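Last updated: Sep 13, 2022

Eating alone, and taking it seriously

When my daughter moved out in July, I stopped cooking. I did not decide it. I only noticed, after some weeks, that I was eating bread over the sink and reading my telephone at the same time, and that I could not remember what had been on the bread.

In the house where I grew up we were seven at every meal. The food came to the middle, and you had to be quick. My grandmother ate last and always sat down for it, even if there was only rice and a little sauce left. She put out her bowl and her spoon as if a guest was coming. As a child I found this slow and a bit proud. Now I am nearer to her age and I think about it often.

So I made a small rule for myself. Once a day I must sit, with the radio off, and the meal must have a beginning and an end. The first evenings were difficult. I finished my soup in three minutes and then I looked at the wall. 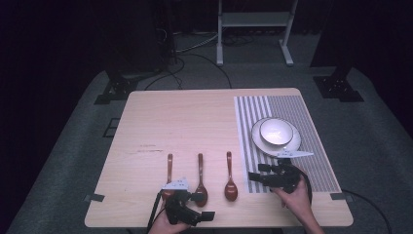 Chia-jung told me on the telephone that I was going too fast on purpose, to get the lonely part over with, and that I should cook something which forces me to wait. I was a little offended, but I tried it. I made barley soup, which takes its time and is too hot to hurry when it is ready.

Cooking for one is a skill I did not have. All my recipes are for a crowd. I made a lentil stew from my old notebook and ate it for almost a week, and by the end I was angry at lentils. Now I divide everything on paper before I begin, and I buy one onion at a time from the shop on the corner. The man there used to ask if that was all. He does not ask any more. 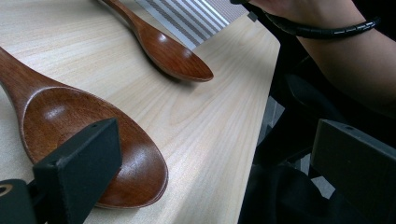 My appetite is better in the evening than it was in summer, and I sleep better also. I cannot say if one comes from the other. What I can say is that small things began to matter to me again at the table. A wooden spoon with a wide, shallow bowl, for example, makes me take less soup each time, and I taste it more. With a steel one I go back to my old speed.

Next I want to try breakfast, where I am still very bad.

Comments

Ebise Woldegiorgis
After my husband died I ate crackers for a whole winter. Soup was also what brought me back. Please write down the barley one.

Endang Ngau
I freeze half on the first day, before I can get angry at it. Works for lentils too.

Morenike Onyeka
I disagree about the radio! Mine stays on.

We use cookies to remember your settings. By continuing to read this blog you agree to their use.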